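A Donut and a Can, Please

The counter at Kakard sells two things, and the line still takes longer than the one at the bank across the street. You want a donut. You want a can of something fizzy. Between you and that modest dream stands the tray.

I have spent a good part of this spring thinking about the tray, which says plenty about my spring. Donuts are easy to make badly and easy to eat, but they are surprisingly hard to hand over. Glaze sticks to fingers. Sprinkles leave home at the first opportunity. The paper sleeve was supposed to settle all this, and at Kakard it comes printed in a curly script so pleased with itself that you feel underdressed holding it. Tongs in one hand, sleeve in the other, and the donut has to travel from one to the other without shedding its icing on the way.
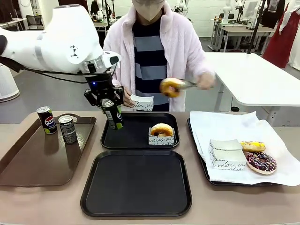 Does the drink go on the tray first, or the donut?

Donut first, if the tray is small. It needs the flat middle, and a can will stand in whatever corner is left over.

Fagerlund, the bakery two blocks down, does it the other way around and has the dented crullers to prove it. Their coffee is better, I'll give them that. Rorora skips trays altogether and hands you a bag, into which you lower your own can, and by the time you reach a bench you own a cold donut with a round print in it.

I'm told Kakard went through 3000 sleeves in April, a figure I believe because I seem to have had most of them in my coat pockets. They make poor bookmarks. Before the sleeves there were square napkins from Zistus, thin enough to read through, and regulars speak of them the way other people speak of a bad landlord.

Then there is the matter of what goes with what. A cola beside a plain glazed is a sound choice, sugar holding hands with sugar. Yellow icing wants something sharper. The filled ones ask for two hands and your full attention, so set the can down before you start, and set it down farther from your elbow than seems necessary.

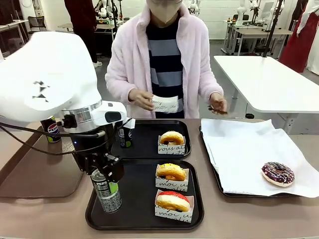
Yellow glaze, red-pink glaze, and a tall can with a green band on its way to the tray.

I always mean to order the plain one. I carry my tray to the window, sit down, and find I have bought the one with the sprinkles again.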